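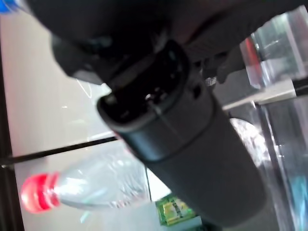
Clear plastic water bottle with a red screw cap, lying on its side.

Get Involved > Open Calls > Households

Search open calls Enter keyword Go

Participants wanted: eight weeks of bottles and caps

Do you have a drawer, a garage shelf or a car door full of plastic bottles? We would love to hear from you! Arkik is looking for households to join Clustier, our study of how people store, crush, cap and throw out the plastic bottles that pass through their homes.

You don't need to be good at recycling. We want people who rinse everything and people who find three half-finished waters under the passenger seat in April (I'm in the second group). Big families, roommates, people living alone, people who only buy bottled water for road trips: all of you are welcome.

What you'll do

For eight weeks you keep every empty plastic drink bottle that comes into your home and put it in the bags we give you. Leave it the way you would normally leave it. If you crush your bottles, crush them. If you screw the cap back on, screw it back on, and if the caps end up loose in the bottom of the bag that's fine too. Please peel nothing off.

Once a week you fill in one page, on paper or online, with where the bottles were kept and who usually took them out. Most people in our first round finished it while the coffee was brewing. Then you bring the bags to our room at the Prostar building on Raju Street, where we sort everything by size, shape and cap. You can drop off and go, or stay and sort with us for a while. The sorting is a lot more fun than it sounds, and you will start having opinions about screw caps.

Our first round had 292 people in it, and the notes they wrote in the margins were wonderful. We got a long one about a grandfather's system of color-matched caps, and a whole page on whether a crinkled bottle lying on its side counts as "put away." This time there is a proper comments box.

Who can take part

You must be 18 or older and live close enough to bring your bags in once a week. One sign-up per household, please, though everyone at home can pitch in. Kids are welcome at drop-off with an adult. Glass, cans and milk jugs are not part of this round, and please empty out any leftover drink before bagging.

What you get

Each household that completes the study receives a gift card and a copy of the results. We supply the bags, the tags and the forms. There is room for 800 households and places go in the order that sign-ups arrive.

How to sign up

Send a note to Aiman Subramaniam through the contact form by February 11, 2025. Tell us how many people live with you, whether you want paper forms or online ones, and where your empties usually pile up. A sentence or two is plenty. Aiman answers every message and will send your start date along with drop-off hours.

Filed under: Calls for Participants, Home & Recycling, Paid Studies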